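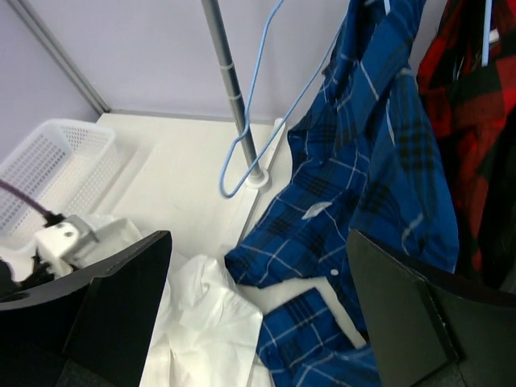 December, a little after 9 in the evening

Back from the open afternoon at Plurkov and my feet hurt. They want us to believe that within a year or so the hanging-up at Felta will be done by an arm. I've worked the clothing side at Felta long enough to have been promised a lot of things, including a heater for the sorting room, so I went in with my arms folded and mostly kept them that way.

The task was shirts on hangers. Two plaid ones, a blue and a red and black, and wire hangers of the thin kind I've always hated. I asked why plaid and the young man said patterns help them see which way the cloth is lying. Fine. I don't need a pattern to tell me that, I have thumbs.

What I will give them is that it was gentle. I'd expected it to yank. It took hold of a shoulder and waited, then moved a bit, then waited again, like my aunt getting into a swimming pool. I timed one shirt on my watch, start to finish, and it was 216 seconds. The collar was folded under on one side when it stopped and they all looked pleased. At Felta that shirt goes back in the pile.

We put out 559 pieces in our last full week before the holiday rush, and that was with one of us home sick. I did the sum on the bus and got bored before the end of it. Say it never takes a break and works all night, which is what they always say. Who brings it the shirts? Who turns the sleeves right side out, does up the top button, finds the tissue in the pocket, smells the one that has to go straight in the trash? I asked about smell. They wrote it down, which was polite.

The woman running it told us the arm had practiced nearly 300 times on shirts alone. I think that was meant to impress. A new girl at Felta gets it by lunch on her first day, and by the afternoon she's bored and talking to me about her boyfriend.

And a shirt is easy! Shirts have shoulders. Give it a strappy dress, or one of those cardigans that slides off the second you turn your back. Give it a kid's snowsuit. I said this out loud and somebody from Dauda, who sell the software, told me dresses were "on the roadmap." Pluton had a roadmap too, back when they were going to fold all our towels. That machine took up the whole back hall, jammed on anything with a fringe, and left on a truck 55 days later. I still have the mug.

To be fair (I'm trying) I watched it longer than I meant to. There was one go where the cloth slipped and it went back and found the edge again without anyone touching it, and I caught myself leaning. Then it tried the same thing on the next one and got hold of nothing, closed on air, and carried the air over very carefully. So I don't know. Maybe it will be good at this when I'm retired. It isn't good at it now, and now is when they want us to sign up for a trial.

I told the manager I'd write down what I thought and I will, tomorrow, in nicer words than these. No to the trial unless they do a mixed bin, straight off our floor, nothing sorted first, with our own hangers.

Need to iron the gray pants for the morning. Out of starch again.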